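Ticket 108 – Breakfast routine stops or misplaces items at the cooking station
Product: Bivier arm controller, with Plomevgate task planner
Opened by: Yupin Wannasri
Assigned to: Hiếu Hứa
Priority: Normal
Status: Closed, with one item moved to a new ticket

Yupin Wannasri wrote:

We are trying to find out whether the arm can do a plain breakfast routine without a person stepping in. The routine has four parts: take toast from the toaster and set it on a plate, move the plate to the side, take the glass jar and bring it near the cooktop, then press the power control on the cooktop. These are the same chores we would want from it in a real kitchen.

Toast to plate is fine most of the time. The jar and the cooktop control are not. In a set of 100 full runs, 70 finished. Most of the failed ones stopped at the jar, and the rest pressed the wrong part of the cooktop or pressed without any response from it.

Planner version is the June release. Controller settings are the defaults except for travel speed, which I lowered. Logs are attached to the ticket. Please tell me if you need the grip force traces too, they are large.

Hiếu Hứa wrote:

Thanks, I have the logs. Yes, please send the force traces, but only for the failed jar grasps.

Some questions first.

Is the jar always put back in the same place between runs? Does the arm fail on the approach, or does it close on the jar and then lose it? And for the cooktop, does the planner report a completed press when nothing happens?

Yupin Wannasri wrote:

The jar goes back to the same area but I do not measure it. I would expect a person's kitchen to be less exact than this one.

It closes and then loses it. The approach looks good. The fingers touch the glass near the lid, the jar turns a little, and the planner calls the grasp lost and goes to the stop state.

On the cooktop, yes, it reports "press complete" every time. That is the part that worries me more. A stopped run I can restart. A run that says the cooktop is off when it is still on is a different kind of problem.

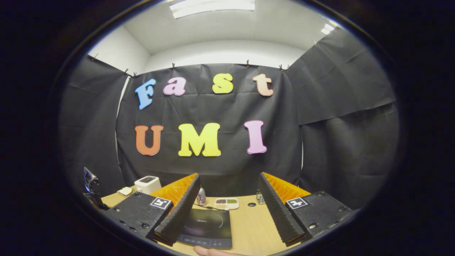

I have uploaded the force traces for the jar. I also ran the jar alone, with everything else left where it was, and got the same result, so I don't think it is interference from the steps before it.

Hiếu Hứa wrote:

The traces help. In the failed grasps the force comes up on one side before the other. The planner is choosing a grasp point too high, where the lid meets the glass. One finger meets the lid and the other meets the jar, and the thing rotates.

Cause is probably the shape estimate. The planner gets a poor reading from clear glass and a good one from the metal lid, so it treats the lid as the center of the object. We have seen this at Nirkport with drinking glasses.

Please try the following:

1. Open the object settings for the jar.
2. Turn off automatic grasp height.
3. Enter a fixed height 8 mm below the bottom edge of the lid.
4. Set closing speed to low.
5. Save, then restart the planner. A reload is not enough for step 2 to take effect.

For the cooktop, "press complete" only means that the arm reached the target position and backed away. It does not check the appliance. I agree this is not good enough for anything that heats. I will look at what we can do.

Yupin Wannasri wrote:

Did all five steps. First try made no difference, then I saw that I had restarted the controller and left the planner running. After restarting the planner the height changed.

Jar alone: no lost grasps this morning. I stopped at 11:40 and will do the full routine after lunch.

The cooktop is unchanged, as expected. When it misses, the finger lands between two of the controls. Touch controls give the arm nothing to feel for. A knob would be easier for it, I think, and probably for my mother as well.

Hiếu Hứa wrote:

Good. Keep the fixed height for now. It is a workaround, and it will have to be set again for each clear container. I know that is no use to someone with a shelf full of jars.

Two changes for the cooktop. First, add a hold time to the press. The default is a short tap, and many touch controls ignore a short tap from anything that is not skin. Second, fit the conductive tip from the Vlček kit if you have one. The standard finger pad may not register on the glass at all.

I have also written a small patch that makes the planner report "press sent" in place of "press complete" and then wait for a person to confirm. It is slower. Until there is a real check I do not want the routine to move on from a heating appliance without one.

Yupin Wannasri wrote:

Conductive tip fitted, hold time added, patch installed. The cooktop now responds on most presses. It still missed on a few, and each time the planner stopped and asked me, as it should.

The full routine now gets through the jar step without trouble. I do have to stand there for the cooktop prompt, so I can't call it hands-off. For toast and moving the plate I would leave it alone in the room. For the cooktop I would not.

Hiếu Hứa wrote:

That matches my view of it. I am closing the jar part as resolved with a workaround. The cooktop confirmation goes to a new ticket as a feature request: read the state of the appliance after a press, by the indicator or by power draw – whichever we can get working first. Yupin is copied on it.

Please leave the patch installed when you update. The next planner release does not include it, and the update will put back the old message without warning.

Yupin Wannasri wrote:

Understood. I have turned off automatic updates on that machine. OK to close.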